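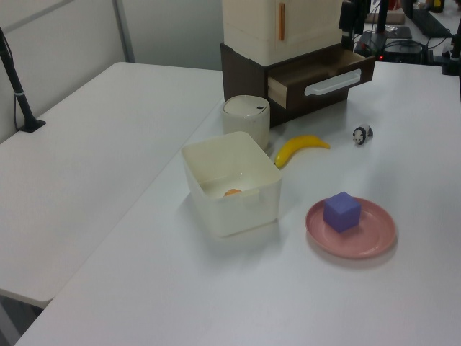 The Button Tin

When Cúc Nông was nine, she was allowed to sit under the cutting bench at Jestlow Alterations on the one condition that she kept out of the way of everybody's knees, and it was there, among the threads and the dropped chalk, that she first heard the story of the wedding coat.

Ottavio Mancuso told it, of course. Ottavio told everything, usually with pins in his mouth, so that you had to lean in and guess at the softer words. The coat had been made in 1910 for his grandfather, in a village so steep (he said) that the tailor's apprentice delivered it by sliding down the hill on his behind, with the parcel held over his head like a tray of cakes. It had four buttons of dark horn, and by the time the apprentice reached the church it had three.

"And the wedding?" asked Cúc, who had heard it before and knew exactly when to ask.

"Went ahead, naturally! My grandmother pulled a button off her own glove. White as milk. He wore it like that for the rest of his life, and he wouldn't hear a word about its colour."

All this came back to her one wet Monday, more than thirty years later, when Nosipho Molefe walked into the shop, shook out her umbrella over the mat and laid a grey coat on the counter. It was her father's, she said, and her son wanted to be married in it, and the second button had gone missing somewhere between Durban and here.

Cúc got out the button tin, the big one, and the two of them tipped it onto the felt and poked about happily for the better part of an hour, while the kettle boiled and clicked off and was boiled again. There were brass ones and leather ones and a little green duck from a child's cardigan. There was nothing at all in grey.

"What about that one?" said Nosipho at last, and she reached past the duck.

It was small and round and white as milk. Cúc turned it over in her palm, and then she pulled out the other stool.

"Sit down a minute," she said. "Do you have time for another cup?"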